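Clustby's February do

Clustby turned seven this year and the whole office was invited to Stalness for the anniversary dinner, partners included. I went on my own and sat with the accounts lot.

There were 200 places laid and as far as I could tell every one was taken. Doors were at half past six and dinner was meant to be at seven, but the speeches went first, so the soup came out closer to eight. Kumudini Herath gave the main one. She kept it short and thanked the night shift by name, which went down well. Then there was a film with old photos from the first office, the one above the tile shop.

Food was lamb or a mushroom pie. I had the pie. It was fine, a bit salty. Pudding was better, a lemon thing with a biscuit base, and our table got the spare ones.
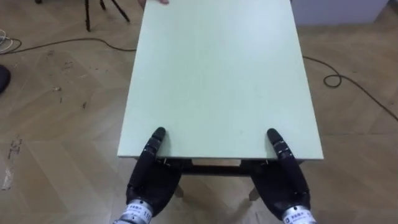

After the plates were cleared they did the raffle. Tickets were a pound and they raised £353 for the hospice. I had ten tickets and won nothing. Tania Bepari won the hamper and then, two draws later, the weekend away, and offered to put the second one back in. The room told her to keep it.

The band was called Bikari, a five-piece who play weddings mostly. They did two sets with a break for bacon rolls. The dance floor was small and filled up quickly, so a lot of people ended up in the corridor by the cloakroom, where it was cooler and you could hear each other talk.

Coaches left at midnight. I got the second one and was home by ten to one. I still have somebody's grey scarf, so if it's yours, it's on my desk.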